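Section 4. Sorting and Storing Dry Goods

4.1 Before you begin

Clear the tabletop and wipe it with a dry cloth. Place one Calado storage bin at the far edge of the table, with its open side uppermost. Each bin takes a load of up to 30 cartons of standard size. Bins must not be stacked while open.

Note: Bins supplied before July carry the older Marik label holder. The instructions below apply to both types.

4.2 Filling the bin

1. Remove the cartons from the outer case and lay them flat on the table, printed face up.
2. Check the best-before date on each carton. Set aside any carton that is torn, damp or open.
3. Lower each carton into the bin by hand height only. Do not drop it.
4. Place heavier cartons at the bottom and keep one product to each bin.
5. Write the product name and the date of filling on the label, then slide the label into the holder.

Caution: Do not press cartons down to close the lid. Crushed cartons may split and attract pests.

4.3 Cartons of popcorn and similar light goods

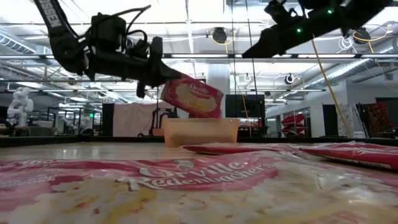 Light goods should be placed in the bin one carton at a time and set down on their broad side once inside. A carton may be tilted downward as it goes over the rim, as with the red-and-white Orville Redenbacher's box held above the tan bin. Cartons still waiting should lie flat on the table, clear of the bin. When the bin is full, fit the lid and enter the bin number on stock sheet 142.

Questions about this section should be addressed to Yee-man Shek, Stores Office, Neluvstead.

Issued December 1, 2020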